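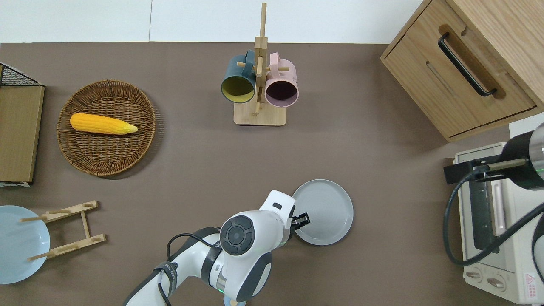
Kumley Tabletop Set — README

Pictures and notes of kitchen things on a table. Plates, mugs, a mug tree, a dish rack, baskets, play food. Put together by Theophilus Mensah, Filtside. Last edit 12/10/2024.

Whats in it

2870 pictures, one folder per table layout. Each folder has a notes.txt with the things on the table and where each one belongs when the table is tidy. Short notes, sometimes very short.

Things and where they go

plate, light gray — dish rack
plate, pale blue — dish rack
mug, teal with yellow inside — mug tree, handle over a peg
mug, pink with dark inside — mug tree, same
corn cob (toy) — round wicker basket
anything else — see notes.txt

The mug tree is the light wood one with the square base. Mugs hang by the handle, opening down. A mug standing on the table counts as not put away, even if it's right next to the tree.

Plates are harder. A plate lying flat is "out". A plate standing in the rack is "away". Leaning on the rack or partly under the dowels is "near", so don't mark it away. I changed my mind on this in November and the older notes may still say "away" for a few of them. Fixing as I find them.

Names

Use plain words: plate, mug, basket, rack, tree, shelf, cabinet. Color goes first. Wicker basket is always "basket", never "bowl" (Urrutia folders got this wrong, sorry). Teal is teal, not green or blue. Gray with an a.

Splits

train — 2000
the rest — test, check the list in splits.txt before you use it

Layouts don't cross over between the two. If you find one that does tell me.

Known problems

- 6 folders have no notes yet
- 50 pictures from the Prultance kitchen have the old names, rename script is in tools/
- "cabinet" and "shelf" get mixed up when only the top shows
- toy food and real food are not kept apart in the early folders — assume toy

Use

Fine for teaching, reserch, your own projects. Keep this file with the pictures. Don't rename the folders, splits.txt points to them.

Corrections go in fixes.txt, one per line, folder name first.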